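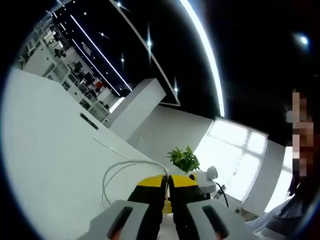 Small Workplace Interiors
Session 4: The shared table
Horacio Herrera, Denholm evening program

Okay, so last time we did private desks, and I know a few of you were getting a little tired of drawers. Today is the opposite problem. A shared table has no drawers, no owner, and (usually) no plan for how all the stuff on it gets there or leaves. I love these tables. I've drawn up plenty of them and gotten plenty of them wrong, and most of what follows comes out of the wrong ones.

Bring these notes to the studio hour, please. I left the margins wide on purpose so you can scribble.

1. What a shared table is for

Before you pick a size or a finish, write down what people will do there. I mean verbs. Eat, sort mail, charge a phone, try something out, have a quick talk standing up, put down a bag while looking for a badge. On the Gallardo job I wrote "collaboration" in the brief and left it at that, and the table I specified was lovely and too deep to pass a sheet of paper across without standing up. The client was very nice about it. They bought a narrower one the following December and put mine in the lobby with brochures on it.

So: verbs first. If you have more than four or five, try splitting the table into two, or at least into a busy end and a quiet end.

2. White tops

White is what clients ask for, over and over, and I get it! A white top throws daylight back up onto faces and makes a plan look bigger. It goes with a white wall and a white pillar, and you can match a replacement to it years later without too much pain.

What you give up is any hiding place. A dark phone or pen lying on a white table can be spotted from the other side of the room, and so can a crumb. Thin pale cables go the other way: they nearly vanish, and you find them with your sleeve. Seams show too, as a gray line, mostly when light comes in low across the top. If your table is made from more than one piece, draw the joint on your plan and think about who ends up sitting across it. People who write by hand hate a seam under the paper. (Ask me about the Isteck reading room sometime. Or don't.)

A few things I'd like you to try when you have samples in front of you:

Tilt the sample toward a window and look along it, low down. Gloss that seemed fine from above can turn into a mirror.
Put a phone, a white cable and a cup on it and walk away 20 steps. Turn around. What do you see first?
Rub a pencil mark off with a dry finger. Some finishes give it up right away and some hang on.

3. Light from two directions

A lot of the rooms you'll work in have a big gridded window on one side and strips of light overhead, and the two don't agree with each other. The window is bright and changes all day. The strips stay put. With a black ceiling the strips look very crisp, like lines drawn with a ruler, and the ceiling itself kind of drops out of your attention, and I think it's a great trick in a room with pipes and ducts up there. But a black ceiling gives you almost nothing back in the way of bounce, so the table has to be lit directly, and the white top and the white walls end up doing most of the softening.

Small round spots mixed in with the strips can be useful for a plant or a sign. They can also be a nuisance if one of them is aimed at a seated person's eyes. Sit in every chair on your plan, at least in your head. On the Brikmont job we sat in the actual chairs, with the electrician up the ladder turning spots until everybody quit squinting, and it took 60 minutes and saved me a very grumpy phone call.

Somebody asked me last year for a target number. For the studio exercise use 1,000 lux at the table as your upper end and write down what you think a person eating lunch would want instead. It's only an exercise figure, so please don't carry it out of the building and quote me.

4. Things that live on the table and things that visit

My favorite part! Make two columns. In the first go the residents: a plant, a small device that needs to stay plugged in, maybe a lamp. In the second go the visitors: phones, pens, bottles, a cable somebody brought over from a desk.

Residents deserve a proper place on your drawing. Visitors deserve enough open tabletop that they don't shove the residents off. Trouble starts when a visitor turns into a resident without anyone deciding it, and cables are by far the worst for that. One gets left behind in a loose loop, people set their laptops down around it, and pretty soon the loop has its own territory.

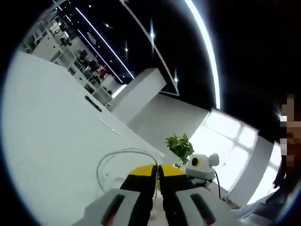 Fig. 1. White tabletop with a plant and a small white device near each other, and a thin cable in an open loop.

Look at how the groupings work in the figure. The plant and the white device sit close enough to read as one cluster, so your eye takes them in together and the clear part of the table still feels clear. If I pulled them apart and put one at each end, the same two things would make the table feel busier. Clustering residents is the cheapest improvement I know of. It costs you a minute and no money.

The thin cable is the other thing I'd like you to talk over. In a sketch most of you would leave it out, and I'd like you to start putting it in. Draw the loops. Draw the black cable that runs down from the device as well, since a dark line on a pale surface counts as a shape and it will be in your finished room whether or not you drew it.

5. Cables, quickly

I could go on about cables all evening, so I'm keeping it short.

Find out where the power is before you place the table, and then place the table.
Black cable against white shows. White cable against white gets snagged. Pick the one your people can live with – I usually go for visible.
Give a resident device a cable that fits. Extra length ends up coiled on the tabletop.
A clip under the edge is fine. A grommet hole is fine too, if it's near where the device will really be and you've asked the table maker before the top is cut.

6. The plant

Get one with broad leaves and a small footprint. Broad leaves are easy to wipe and they read as green from a distance, where wispy ones just look like fuzz. Keep it low enough that two people can see each other over it. I like to park it toward the far side of the table, beside whatever else is living there, and I like a window within reach of it.

Watering: decide where the water comes from. If there's a sink and a counter nearby you're in luck, and the plant will probably do all right. If the closest faucet is two corridors off, I'd think about a different plant, or a really nice bowl.

And put a saucer under it. White top, remember.

7. What's behind the table

People at a shared table look past it. That could be a pillar, or a white block of wall, or a long run of workstations with shelving and dark monitors going off into the distance. A solid pillar close behind the table is a gift, in my opinion. It gives the table a back, something to belong to, and it hides part of the view so the room opens up as you walk around it. I used to fight pillars on every plan and now I go hunting for them.

One spot of strong color far off in an otherwise white and gray room will pull the eye all the way down there. Use it on purpose if you can. If it's already there and the client loves it, line your table up so it faces something else.

For the studio hour

Work in pairs. Choose a shared table in this building or at your own workplace. Sketch it from one seat and again standing up, about ten minutes each, with every cable included. Make your two columns. Then redraw it once with the residents clustered and note what you moved.

Hand in the sketches and the columns by 3rd April. Pencil is fine, phone snapshots alongside are fine, coffee rings are tolerated. Reading for next time is the handout on storage walls, and please bring a tape measure, because I only have the one and it sticks.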